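Temo publishes test results for Clomus photo search, and asks for doubts

Temo has tested the automatic tagging in Clomus, its photo storage app, and is publishing the results in full. Earlier claims for the feature, including our own, were too generous. An average score says little about the pictures people really search for.

The test used 2938 photos supplied by users. Clomus gave 352 of them at least one wrong tag, and 47 of those were tagged with complete confidence. We don't think a confidence score that behaves like this should be shown to anyone, and it will be hidden from March. 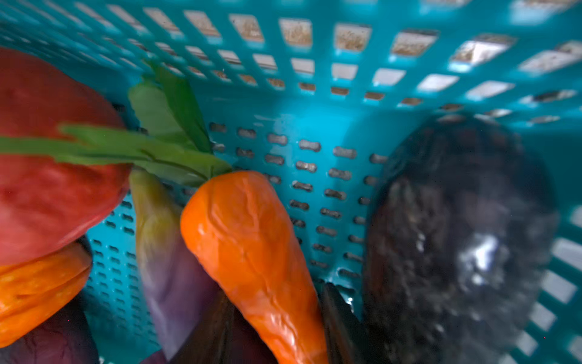 Dudwood, the testing firm hired for the work, has warned against reading too much into the remainder. A tag can be correct and still useless. Vegetables that look artificial, in a turquoise plastic basket, may well come back as "food" – a label that helps little if you're hunting for one picture among thousands.

Michailidis, which supplies the tagging software, says an update will fix most errors. Temo has heard that before and will repeat the test before switching it on.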